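Viklund S2 Wall Timer for Water Heaters and Fans

Product number 758
Updated 15 April 2025

The Viklund S2 is a simple timer for the wall. You press the button, the connected device runs for the chosen time, and then it switches off. We sell it mostly to owners of small rental apartments, where guests forget to turn off the bathroom fan or the towel heater. It is also used in garages and laundry rooms.

The S2 replaces the older Viklund S1. The size of the wall opening is the same, so you can keep your present wall box. The cover plate is a little wider than before and hides the old paint line in most cases.

How it works

One short press starts the timer. A second short press adds more time, up to 600 minutes in total. If you hold the button down, the timer stops at once. The remaining time is shown by a row of lights, which become weaker in the night mode. After a power failure the timer stays off until somebody presses the button again. Many customers asked us for this after they had the S1, which started again by itself.

The child lock is set in the menu. Please read page 2 of the instructions before you use it, as the order of the presses is important.

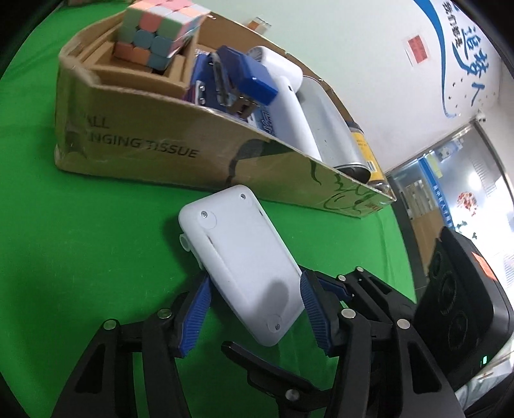
White plastic housing from the back, with three small screws.

Surface and cleaning

The cover plate comes in white, sand and dark gray. All three have a matte surface, and fingerprints are not very visible on it. Clean with a soft cloth and a little soapy water. Do not use Nullix or other strong cleaners for lime, they make the surface yellow with time. Paint splashes can be removed with a fingernail when they are fully dry.

Installation

The timer must be connected by a qualified electrician. The power must be off at the main panel during all work. A neutral wire is needed in the wall box. In older houses this wire is often missing, so please check it before you order.

If you want to control two rooms from one place, order the Surnex double plate separately. It holds two S2 timers side by side and is delivered with longer screws.

What is in the package

Timer unit
Cover plate in the chosen color
Mounting screws
Instructions in English and Swedish

Delivery and returns

Orders are sent from the Skokex warehouse. You can return an unused timer within 30 days in its original package. Timers that were already connected can be returned only if they have a fault. In this case, write to us first and tell us the serial number, and we will send you a return label by email.

Related products

Viklund S2 cover plate, sand
Surnex double plate
Surnex deep wall box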